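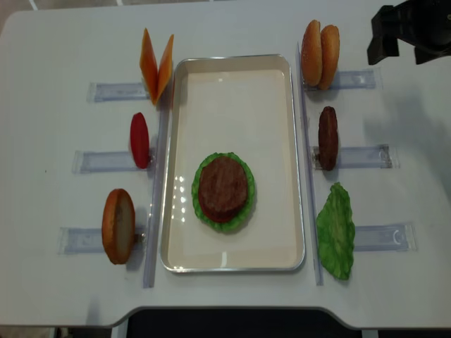

**汉堡组装台布置与叠放顺序 第 2 次工作会议纪要**

日期：2018年10月15日
地点：Sturkham 试制间旁小会议室
出席：Sturkham 试制组、Sturkham 备料组、Kevau 夹具方代表、Lisimex 托盘供应方代表、采购、食品卫生
缺席：Baluyot 门店侧（书面意见会前已收到，见第 7 项）
记录：试制组

## 1. 上次会议遗留事项

- 台面颜色。维持白色，不再讨论。备料组曾提出浅灰台面更耐脏，卫生方面不同意，理由已写入上次纪要。
- 托盘样品。Lisimex 已送到，本次按该样品讨论，见第 3 项。
- 叠放顺序图。试制组交了初稿，文字与图对不上的地方有几处，退回修改，见第 5 项。
- 台面长度。复测结果为 1,081 毫米，与图纸不符，图纸由试制组更正。会上确认以实测为准，已按旧图纸下料的垫板不作报废处理，改作备料台用。
- 备料间温度记录表仍未补齐，继续挂账。

## 2. 台面总体布置

讨论范围限于单个组装台。确定如下：

1. 托盘居中，长边沿操作方向放置，两侧不得再放其他容器。
2. 托盘左右各设一条透明亚克力导轨，与托盘长边平行。导轨须压平，不得翘起。
3. 导轨外侧各固定三条半透明塑料夹条，平贴台面，全台共六条。食材竖立在夹条内端，靠近托盘的一侧。
4. 夹条外端以外的台面留空，用作擦拭通道。

备料组提出将夹条整体外移，给手腕留出空间。试制组试过一轮外移后的布置，取料路径变长，薄片类食材在途中下垂。双方同意先维持现有位置，待门店侧提供操作人员身高范围后再议。Kevau 表示夹条固定方式允许以后移位，台面上会留下胶痕，清理方法另附说明。

左右两侧是否必须对称，会上意见不一。对称布置便于左右手交替取料，也便于备料时检查缺项；不对称布置可以把使用频率高的食材集中到惯用手一侧。表决未做，暂按对称执行。

## 3. 托盘

样品为长方形金属托盘，银色窄边，内面为平滑的奶油色。

- 内面颜色。备料组认为奶油色与面包切面颜色接近，碎屑不易发现。试制组认为生菜、番茄和肉饼在该底色上辨认没有困难，碎屑问题可由换盘频次解决。卫生方面要求补做一次碎屑残留检查，检查前不批量订货。
- 反光。顶灯在托盘底面形成小块亮斑，位于叠放位置左侧。操作人员未就此提出意见，质检拍照核对时有影响。处理方案有两个：调整灯位，或改用内面光泽更低的托盘。Lisimex 答复低光泽内面可以做，清洗后的污渍附着情况没有数据。先试灯位。
- 边沿。窄边便于从侧面取放食材，代价是托盘搬运时手指着力处偏少。搬运一律双手托底，写入作业单。
- 叠放位置。初稿要求叠在托盘正中，实际操作多落在中线略偏下处。会议认可略偏下的位置，图纸中的定位圈相应下移，不设硬性公差。
- 托盘与导轨的间隙。Kevau 建议留 2 毫米，使托盘能直接提起，不刮导轨。采纳。间隙内的清洁见第 6 项。

Lisimex 说明样品与量产件的边沿折弯工艺一致，内面处理批次之间可能有轻微色差。采购要求以首批到货封样，色差超出封样范围的予以退货。双方对“轻微”的判断方法没有达成一致，由采购起草比对办法。

## 4. 各食材位

### 4.1 左侧

**左上：芝士片。** 两片橙色芝士竖立，下缘相接，上部分别向左、向右张开，呈 V 形。该形式取片时手指可以从中间进入，两片不会贴在一起。备料组提出张角没有规定，不同人员摆出的差别很大。Kevau 认为张角由夹条内端的卡位决定，人为规定意义不大。结论：作业单只写“下缘相接、上部分开”，不写角度。芝士放置过久后上部会软塌，允许停留时间由试制组测出后补入。

**左中：番茄片。** 竖立夹持，切面朝向不作规定。番茄片厚度不一时，薄片在夹条内站不住，厚片塞不进去。备料组改用固定刀距切片，首尾两端不上台。出水问题：切好后先沥，再上夹条；沥的时间由备料组按当日番茄情况掌握，作业单不列数值。卫生方面对“不列数值”有保留意见，记录在案。

**左下：底面包。** 立放，外壳朝左，切面朝右，即切面朝向托盘。曾有一批摆反，取料后需要翻面，切面碰到手套。朝向写入作业单，并在夹条旁贴标识。标识样式由试制组定，文字不超过一行。

### 4.2 右侧

**右上：芝麻面包盖。** 两个并排立放，间距很小，几乎相碰。讨论集中在两个问题：

- 芝麻脱落。面包盖之间摩擦会掉芝麻，落在夹条内不易清出。Kevau 提出在两者之间加隔片。试制组认为加隔片后取料多一个动作，且隔片本身也要清洗。暂不加，统计一周的脱落情况后再定。
- 前后错位。两个面包盖略有前后差，右侧一个稍靠后。会议认为不影响取用，不做修正。

**右中、右下。** 两个位置按当日备料单执行，本次会议不固定品种。备料组要求最迟在开工前把品种写在交接板上，试制组同意。

### 4.3 夹条通用要求

- 夹持力以食材能够直立、取出时不撕裂为准。Kevau 自行做过 1,000 多次反复夹放，称未见松动，会上未出示原始记录。采购要求补交。
- 夹条内端不得有毛边。到货后由备料组逐条用指腹检查，发现毛边的退换，不自行打磨。
- 半透明材料便于观察内部残渣，变黄后应更换。更换标准需要一块对照色板，由 Kevau 提供。
- 同一夹条不混放不同食材。更换品种前先清洗，擦拭不算清洗。

## 5. 叠放顺序

对初稿逐步讨论，结果如下。

**第一步，铺生菜。** 生菜平铺在托盘底面，皱边朝外。叶片过大时折一道，折痕朝下。叶片带水过多的退回备料。初稿写“生菜置于面包上”，与试制做法不符，改为“生菜直接铺在托盘底面”。

**第二步，放肉饼。** 肉饼放在生菜中央，四周均应露出生菜皱边，形成一圈绿边。检查时只看有无缺口，不量宽度。肉饼表面有煎烤纹理的一面朝上。备料组问肉饼边缘开裂是否允许，答复为：裂缝未贯穿的允许使用，贯穿的剔出。

**第三步，芝士。** 每份一片。左手取片，四角自然下垂，不压实。两片同时取下的情况在试制中出现过，放回时多半变形，规定不放回，按损耗登记。

**第四步，番茄。** 置于芝士之上，居中。会上有人提出番茄应在芝士之下，使芝士直接盖住上层并减少滑动。试制组做过对照，两种顺序的滑移差别小于操作人员之间的差别，维持现有顺序。

**第五步，面包。** 底面包放在包装纸上，切面朝上；整叠由托盘移至底面包，再加芝麻面包盖。此步争议最大。备料组认为应当一开始就把底面包放进托盘，省去转移。试制组的考虑是生菜打底后可以先检查绿边，再决定是否进入下一步，返工时不损失面包。Baluyot 门店侧书面意见倾向于备料组的做法。会议未作结论，两种做法各试一轮，比较转移时的散落、单份用时和返工损耗，下次会议提交数据。

在结论作出前，现行作业单按生菜打底执行，底面包保留在左下夹条中，到第五步才取用。

关于检查点，原稿每一步后都有检查，共同意见是过密。保留第二步后与第五步后两处。第二步后检查生菜是否露边、肉饼是否居中；第五步后检查整体是否倾斜、面包盖是否完整。其余步骤由操作人员自行掌握。

## 6. 清洁与换盘

- 托盘每班次更换，出现明显积水、油污或碎屑时随时更换。“明显”的对照照片由卫生方面提供。
- 托盘与导轨之间的间隙先用软刷清出碎屑，再用湿布擦。干布会把碎屑推到导轨下面，停止使用。
- 亚克力导轨不得接触酒精类清洁剂。备料组目前使用的喷剂成分未确认，确认前改用中性清洗液。
- 夹条拆洗后必须晾干再装回。拆装时按左右和上下位置归位，不互换；编号刻在背面，由 Kevau 在下批供货中完成。
- 白色台面上的番茄汁印当班处理，不留到次日。
- 清洁用布分色管理沿用现行规定，台面用布与托盘用布分开存放。

卫生方面另外提出，夹条平贴台面，底面与台面之间的缝隙无法目视检查。Kevau 建议四周封胶。封胶后不能移位，与第 2 项的保留意见冲突。暂以每周整体拆下一次代替，封胶问题待布置定型后再提。

## 7. Baluyot 门店侧书面意见

逐条答复如下：

| 意见 | 答复 |
|---|---|
| 底面包应先入托盘 | 见第 5 项第五步，两种做法对比后定 |
| 夹条位置贴标识，文字要大 | 采纳，样稿随下次纪要发出 |
| 台面预留手套盒位置 | 手套盒放台下，不上台面 |
| 芝麻面包盖改为单个立放 | 暂不采纳，等待芝麻脱落统计 |
| 托盘是否可以叠放存储 | 可以，须晾干，内面之间垫纸 |
| 生菜改用切丝 | 不采纳，与露边要求冲突 |

书面意见中关于门店客流的部分不属于本会议范围，已转出。

## 8. 采购与费用

Kevau 就一套导轨和夹条报价 1,966 元，含安装，不含运输。采购认为安装费应单列，要求重新报价。Lisimex 托盘报价有效期至明年 4 月，内面改为低光泽的价格另报。

碎屑残留检查、灯位调整和夹条试用记录三项完成之前，不签批量合同。单台试用件允许按现有报价零星采购，由试制组提出申请。

备件问题：夹条损耗明显快于导轨，采购建议两者分开计价。Kevau 同意分开，要求夹条设最低起订量，具体数量会后书面给出。

## 9. 其他

- 作业单目前有两个版本在流转，旧版为横排，今日起收回。现场只保留竖排版，贴在操作人员正前方。
- 拍照核对使用的角度应保持一致，托盘长边在照片中为上下方向。
- 备料组提出增加一块小砧板用于现场修整生菜，不同意，修整在备料间完成。
- 术语统一：“卡槽”“夹子”“卡条”一律写作“夹条”；“面包顶”写作“面包盖”；“菜叶”写作“生菜”。

## 10. 待办

| 编号 | 内容 | 责任方 | 期限 |
|---|---|---|---|
| A | 更正台面图纸及定位圈位置 | 试制组 | 下次会议前 |
| B | 顶灯位置调整并复看托盘反光 | 试制组 | 下次会议前 |
| C | 托盘内面碎屑残留检查 | 食品卫生 | 批量订货前 |
| D | 低光泽内面样品及污渍附着说明 | Lisimex | 视 B 的结果启动 |
| E | 夹放试验原始记录、变黄对照色板 | Kevau | 随新报价提交 |
| F | 托盘色差比对办法 | 采购 | 首批到货前 |
| G | 两种面包入盘做法的对比数据 | 试制组、备料组 | 下次会议 |
| H | 芝麻脱落统计 | 备料组 | 满一周后提交 |
| I | 喷剂成分确认 | 备料组 | 立即 |
| J | 芝士竖立停留时间测定 | 试制组 | 下次会议 |
| K | 补齐备料间温度记录表 | 备料组 | 下次会议前 |
| L | 操作人员身高范围 | Baluyot 门店侧 | 未定 |

下次会议时间由试制组在 G 项数据齐备后通知。对本纪要有异议的，请以书面形式退回记录方，注明条目编号。

分发：出席各方、Baluyot 门店侧、存档。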